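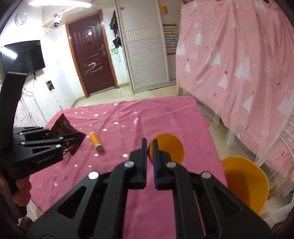
Flat packet held above a printed cloth, spool and cup resting on it: three storage problems at one table.

The shared bedroom puts more demands on a table than any other room in a home. By late afternoon it has served as a desk, a sewing surface and a snack counter, and it stands close enough to the bunk that whatever is left on it tends to travel into the bedding. Tarek Benmoussa, who plans storage for small apartments in Flornbridge, treats the table as the first thing to fix.

His method starts with shape. Flat items, such as packets and wrappers, slide under other things and are lost there. They should be filed upright, with the top edge showing. A serrated edge makes a poor seal once torn, so an opened packet goes into a lidded container and the wrapper goes in the trash.

Thread is the second case. A spool laid on its side will roll on a bare tabletop and somewhat less on cloth. Benmoussa stores spools on end, in a single layer, in a shallow drawer. He secures the loose tail in the notch on the end cap where there is one, and with a strip of paper tape where there is not.

Cups and bowls are the third. Plastic ones in the same color family nest well if the taper matches, but a cup inside a wider bowl wastes most of the bowl. He prefers to put the bowl to work as a catch-all during the day and empty it at night. "A bowl that is never emptied is a drawer with no front," he says.

The cloth itself matters. A busy print in a strong color hides crumbs and pins equally well, which is an advantage in the first case and a hazard in the second. For sewing, he lays a plain white towel over the print and shakes it out afterward.

Milan Verbruggen, who edits the household pages at Cuvora, tried the system in April with two children and one bunk bed. Her drawer insert, a Kitport tray 684 millimeters wide, fit a 700-millimeter opening with 16 to spare. It held the thread in one layer. The packets took a second, narrower tray, 87 millimeters deep.

Bed curtains were the unplanned part. When the fabric hung past the mattress edge, it brushed the table and swept small items to the floor. Verbruggen hemmed hers — a straight machine stitch, no lining — and moved the table 176 millimeters toward the door. The door still opens fully, and the wall posters can be read from the chair.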